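Calero Book Exchange: Frequently Asked Questions

How does the exchange work?

You send us books you have finished with, we give you credit for them, and you use the credit to order books from other members. One book in good condition is worth one credit. Large art books, atlases and boxed sets are worth two. There is no yearly fee. You pay postage on what you send and a flat handling charge on what you order.

Who can join?

Anyone 14 or older with a mailing address in our delivery area. Members under 18 need a parent or guardian to confirm the account. Libraries and schools can join too, but they use a different form. Ask for it at the help desk.

How many books can I order at once?

Up to 5 per parcel. You can place a second order as soon as the first one has shipped. If you have more credits than that, they stay on your account and do not expire as long as you log in once a year.

What books do you take?

Most fiction and general nonfiction, hardcover or paperback. Cookbooks and children's books go quickly and we are always short of them. We do not take:

Magazines and comics in single issues
Textbooks more than 3 editions out of date
Encyclopedias, unless you have the full set
Advance copies marked "not for sale"
Anything with mold, live insects or a strong smell of smoke

What counts as good condition?

The binding should be tight, all pages should be there, and the text should be readable throughout. A name on the first page is fine. Light pencil marks are fine. Highlighter on more than a few pages is not. A hardcover without its dust jacket is still accepted, but list it as "no jacket" so the next reader knows what to expect.

Check the corners and the spine before you list a hardcover. Bumped corners are normal wear. A spine that has split at the top or come away from the pages is damage, and the book will be sent back at your cost or recycled, whichever you picked when you signed up.

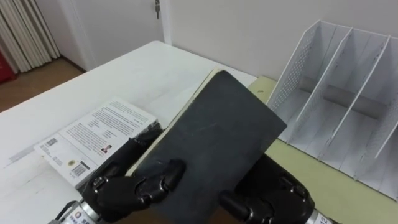

A hardcover with a dark gray cover.

How should I pack my books?

Use a box if you are sending more than two. Padded mailers are fine for one or two paperbacks. Wrap hardcovers in paper and fill the empty space so they can't slide — most of the damage we see happens at the corners. Please don't put tape directly on a cover.

Where do I send them?

Members in the north send to the Sayce depot and everyone else sends to Clurnum. The right address is printed on your packing slip. Books sent to the wrong depot are still credited, but it takes longer.

When will I get my credit?

Books are checked in the order they arrive. Parcels that come in after noon on Friday are opened the following week. February is our slowest month for this, after the holiday clear-outs, and credits can lag then.

The book I got is not the one I ordered. What now?

Write to the help desk with your order number. Keep the book. We will return your credit and you can list the wrong copy as your own if you like.

Can I request a title that isn't listed?

Yes. Add it to your wish list and you will get an email when a copy comes in. You have two days to claim it before it goes to the next person. A wish list can hold up to 43 titles.

What happened to my Gromia account?

Gromia members were moved over when the two exchanges merged. Log in with your old email address and choose "reset password." Your credits carried over one for one. Old wish lists did not, so you will need to enter those again.

How do I close my account?

Go to Settings and choose "Close account." Unused credits can be given to another member or to the school fund first. They can't be exchanged for cash.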